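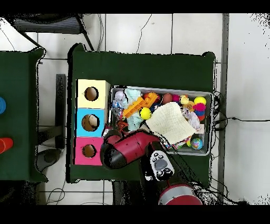
Vol. 19, p. 505

MIXED TOY BIN

A mixed toy bin (also toy tray, tumble basket, in older catalogs "the small things box") is an open, shallow container in which small toys of different kinds are kept together without inner divisions. It is used in homes, nurseries, waiting rooms and play libraries. The word is applied to the container and also to its contents as a whole, so that one can say both "to carry the bin" and "to sort the bin". In many places the bin is used together with sorting boxes, into which the contents are put one by one.

3 shares | 2 comments

Container

The usual container is lower than it is wide. A deep container holds more, but the small toys go to the bottom and a child must empty everything on the floor for finding one duck. In a shallow one most of the toys can be seen from above, and the rest is found by moving a cloth or a larger toy to the side.

Two types are common. The first is the plastic bin with closed walls, mostly rectangular. A gray one is on the green table at the top of this article, with a rubber duck, a pink spiky ball, an orange building block and several balls in it. The plastic bin is light and it is wiped with a damp cloth in a moment. Its weak point is the bottom, where crumbs and hair are collected.

The second type is the basket of metal wire or mesh. Dust falls through it, air goes through it, and the toys can be seen also from the side. It is preferred for toys which are washed often. The rim must be rolled or covered, and the basket should be checked for loose wire ends before it is given to small children. At the play library of Gusholm, wire baskets are used for washing day and plastic bins for the shelf, and the toys are moved from one to the other by hand.

Woven baskets are also met, but they are difficult to clean and the stems break at the corners.

Contents

Balls form the largest group in most bins. They are smooth, striped, printed, spiky or fluffy, and they seldom have the same size. Spiky balls of soft rubber are liked by babies because they are easy to hold. Balls printed as a globe or with a smiling face are old favorites and are found in nearly every collection.

The second group is plush. Only small figures are suitable, as one large bear would fill the bin alone. The third group is toy food, for example a hamburger with sesame dots on the bun. Building blocks are added as single pieces. A single block has little use for building, but it gives a hard shape with corners among the many round and soft things.

Cloths are the part most often forgotten in descriptions. A knitted or waffle-textured cloth of a light color is laid over the toys or between them. It gives something to pull, it hides what is under it, and it is in itself a thing to touch. The handbook of the Wysocka nursery recommends one cloth for each bin and says that it should be washed separately from the plush.

Household materials

Some bins contain also cardboard, packaging, paper and cans. The mixture has two origins. One is intention: packaging has bright print, paper makes noise, and metal feels different from rubber. The other origin is simple disorder, when a bin stands on a table where people eat and drink.

A crushed can does not belong among toys for small children, as the folded metal may have a sharp edge. In sorting exercises for older children and adults, cans and packaging may be put in the basket together with toys, and the task is then to separate what is kept from what is recycled. For this task the mesh basket is convenient. An example is shown here, with a crushed aluminum can at the edge of a big cream-colored cloth, and balls, a toy hamburger and a small tiger in the same pile.
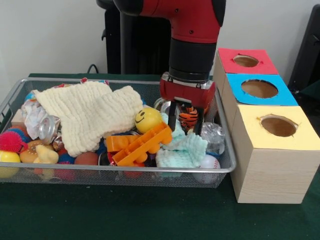

Sorting boxes

A sorting box is a closed cube with an opening in the top face. The opening is most often round. Boxes are made in sets of different colors, such as yellow, light blue and pink, and the openings in one set can be of different size. A big hole takes nearly everything, while a small hole takes only small balls, and the child learns to compare the toy with the hole before pushing.

When the boxes are not in use they can be stacked in a column, which saves place on the table. A stack of three is stable on a hard surface. The stack should be taken apart before the game, as the lower holes are otherwise covered by the box above.

Cardboard boxes are cheap and are easily repaired with tape. The Jiltden pattern, a sheet which is folded without glue, was spread among nurseries by photocopy and exists in several versions. In the most known version the lid is a separate piece, so that toys can be taken out again without turning the box.

Ways of sorting

By color. The most simple way. Toys with two colors, for instance a ball in blue and red stripes, cause discussion and are left for the end.

By kind. All balls in one box, all plush in another. The cloth has normally no box and remains in the bin.

By touch. Hard, soft, spiky, knitted. This can be done with closed eyes.

By size. The holes of the boxes decide.

Care

Plastic and rubber toys are washed in warm soapy water, rinsed and dried in the wire basket. Rubber ducks with a hole in the bottom must be pressed empty. Plush and cloths are washed in a bag. Cardboard boxes can not be washed and are replaced when the edges of the hole become soft. In Gusholm the whole stock is washed every August, when the library is closed.

Names

"Tumble basket" is used mainly in the catalogs of Fostulov, a supplier of nursery goods, from 2000 and later. "Toy tray" is the more common name where the container has very low walls. The expression "small things box" is now rare.

See also: Building block; Plush toy; Shape sorter; Wire basket

Last changed May 13, 2020

Contact | Copyright | Back to top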